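Notebook, handheld gripper bench. Entry for November 25, 2019
Demo day at Grolwood, soft goods station

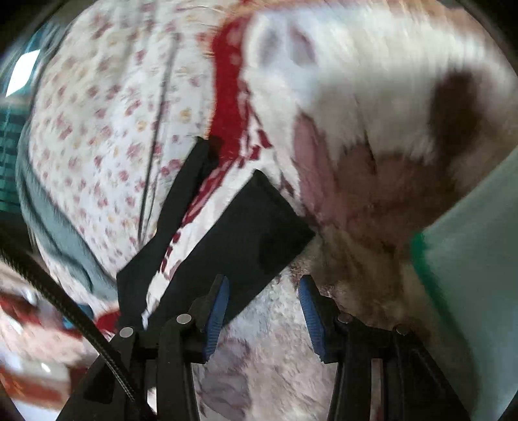 Setup was the same as for the Skustoson visit, with two changes. The station was moved to the end of the hall so visitors could stand on both sides, and the logger ran on mains power instead of the battery pack. The handheld tool had the blue ridged pads on both fingers. The target for the pick is the black cloth lying across the floral fabric, with the finger gap lined up under its lower end. That is a poor case for the segmentation on one side and an easy one on the other: black on a white print separates well, but the red stripe runs behind the cloth and comes out next to it with a ragged fringe, and the mask tends to take in part of the fringe. Fluffy pale material under the tool adds to the trouble. Depth on long fibers is noisy, and the plane fit should not be trusted there.

Session length was 40 minutes per group, 2 groups. Logger kept 883 grasp attempts across both, including the ones made by visitors. Visitor attempts are tagged V in the log. Do not mix them into the training split until someone has gone through the tags. I found several attempts of ours marked V after the handover between groups.

Observations, in no order:

Visitors close the fingers too early. They aim at the middle of the cloth and pinch before the tips are down. Our own habit is to come in at an edge or a crease. Worth a line on the instruction card.

Trigger travel is too long for small hands. Same complaint as at Gornivska. Shorter return spring is on order, due in December.

Cable drag. The ribbed cable comes in on the left side of the tool and pulls on the wrist when the operator reaches right. Added a clip at the table edge before the second group. Fewer complaints, but I did not measure anything.

Wide lens: people kept asking why straight stripes look bent on the monitor. Put the undistorted view on the second screen next time.

Questions from the floor that I could not answer properly: pad wear on knitted material, and whether the force reading means anything on folded cloth. For the second one I said the reading is usable for contact and not for thickness. Need to check that against the Pathirana bench data before repeating it.

Logger dropped frames once, in the first group, when the preview stream was opened on a third machine. Gap of 200 frames. Preview limited to one client after that.

To do: fix V tags, rerun masks with the fringe cases pulled out separately, print new instruction card, return the borrowed monitor stand to Grolwood.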